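Blanket collection in Vudville open until August

Apr 27, 2026

The blanket collection in Vudville has opened again for this year. People can bring clean blankets and bed covers to the hall of the Vurnwood housing company, at the side entrance, every weekday evening.

On the first evening 34 blankets were brought, which is more than on the whole first week of last year. Most of them are for single beds. The organizer, Uldis Lapiņa, told us that thick and soft ones are the most wanted.

"Wool is good, fleece is good, and the fluffy kind the children always choose first," he said. "Please wash them at 30 degrees and let them dry fully before you fold them."

Every blanket is looked over on both sides for holes and pulled threads, then it is folded and put in a bag with a paper label. A family can receive up to five pieces. Pillows and mattresses are not accepted this time – the storage room at Flatovon street has only two shelves free.

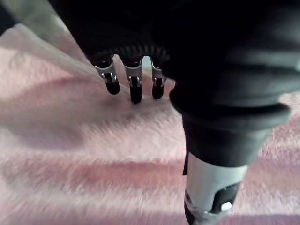

A pink, fluffy blanket at the Vudville collection.

The bags will be given out in August, before the colder nights begin. Those who can't carry their blankets to the hall may leave them at the Sproģis laundry during its opening hours.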